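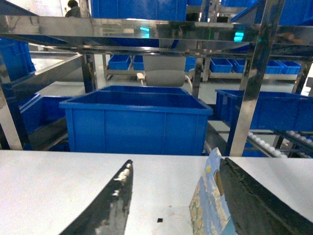
1/ Gripper notes, Cidberg course, bench week
Wrist view with the jaws open. Both fingers show wear, so we re-measured the gap before touching any code. Blue totes behind the white table are the place targets for this unit.

2/ Student project is bag-to-tote transfer. Team of two: me and Witold Bielecka. Kilian Bachmann grades it. Score is 50 points for the run, 50 for the log. The log is where teams lose marks.

3/ Planner is Gratumo, stock build. We replaced the default approach with a straight vertical descent and a slower last segment. Grip force is set per item class, and paper bags got their own class in May after a long argument over whether they count as soft goods.

4/ Pinch point is the top edge of the bag. Gripping lower on the face creases the gusset and the base swings on the move. Still some tilt with the top-edge grip. Release height is measured to the lowest corner of the bag, so a tilted bag needs a new number.

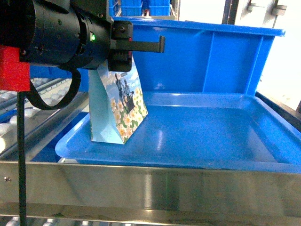 Paper gift bag held by its top edge over the shallow blue tray.

5/ Required set is 24 transfers. Run 9 is the one to read in our log: the wrist estimate and the head estimate disagreed on tray depth. Witold thinks it's reflection off the glossy floor. I think it's our calibration.

6/ Next: repeat calibration with the lights at half, same tray, same bag. Log template is in the Strebel folder if other teams want it. Please keep the column order.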